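Bimanual cloth handling: grasp-point selection and the February results
Reading time: 3 min

s_kamath
On behalf of the Vistia manipulation group, I am opening this thread for comment on the method section of our draft. The policy was trained on 700 two-arm demonstrations of cloth folding. The revision under discussion replaces the fixed grasp order with a learned one: either arm may take hold first, and the other follows once an edge has been located. In the February evaluation the learned order completed 9 more folds in 40 trials than the fixed order did.
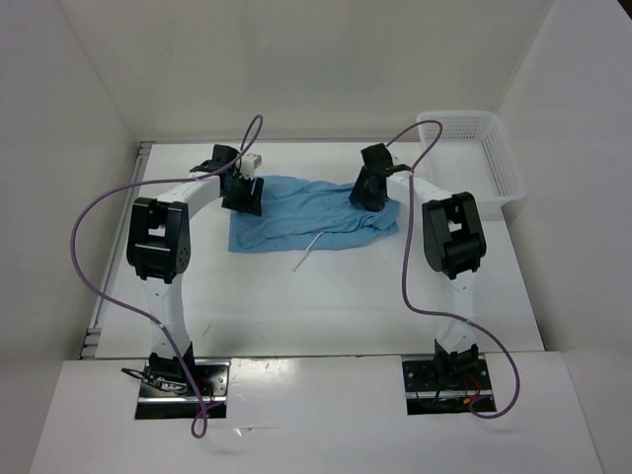 Two-arm workspace with the blue test cloth and both grippers over its far side.

Comments on the evaluation protocol are particularly welcome.

vignesh.p
Thank you for posting this. I have one reservation. The starting state of the cloth is described only as "crumpled." A cloth with one flat side is a considerably easier problem than one folded over on itself, and the draft does not say how the starting states were divided between the two conditions. A gain of 9 in 40 could come from that alone.

s_kamath
The starting states were drawn from one shuffled list used for both conditions. I agree that the draft should say so, and the list will be placed in the appendix.

E_Nimri
I would go further than Vignesh. A shuffled list balances the conditions only if the cloth can be returned to a given state by hand, and I doubt that it can. At Promuvby we stopped attempting it and scored each starting state from an overhead view instead. 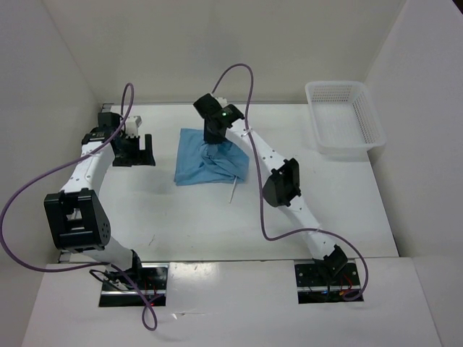
The second matter is the single-arm phase. When one gripper has pinched the cloth near an edge and the other is still free, the policy must decide whether to lift or to wait. The draft treats this as part of the grasp. I would report it separately – our own failures were concentrated there.

oddur_r
I do not share that view. Splitting the phases requires a labeler to decide where one ends, and two labelers will disagree. Completed folds are a plain measure and should remain the main one.

E_Nimri
They may remain the main one. I am asking for a second column in the table.

s_kamath
Both points are noted. Ilango Naidu is relabeling the trials by phase, and the revised table will be posted here on 7th April.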